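4.2 Setting the Shelf Height

The Bridholm wall unit ships with all shelf brackets in the lowest position. Set the heights before loading the unit. Changing them later means emptying every shelf above the one being moved.

Tools required: 4 mm hex key (supplied), spirit level, pencil.

1. Measure the tallest item to be stored on each shelf and add 16 mm of clearance.

2. Mark the bracket position on both uprights. The slots are numbered from the bottom; use the same number left and right.

3. Loosen the locking screw on each bracket by one full turn. Do not remove it.

Note: On units with the Senine rail, the locking screw is on the inner face of the upright.

4. Lift the bracket clear of its slot, move it to the marked position and press down until it seats.

CAUTION: Do not place a shelf on a bracket that has not been locked. The shelf can tip forward when loaded at the front edge.

5. Tighten the locking screws by hand, then a further quarter turn with the hex key.

6. Lay the shelf on the brackets with the rounded corners facing the room. Check with the level in both directions.
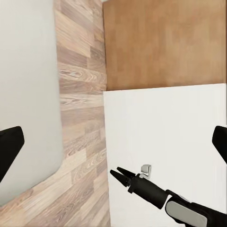 4.3 Load Limits

Maximum load per shelf is 400 N, evenly distributed. Maximum load for the complete unit is given on the label inside the left upright. If the label is missing, contact Plarnine support and quote part number 127.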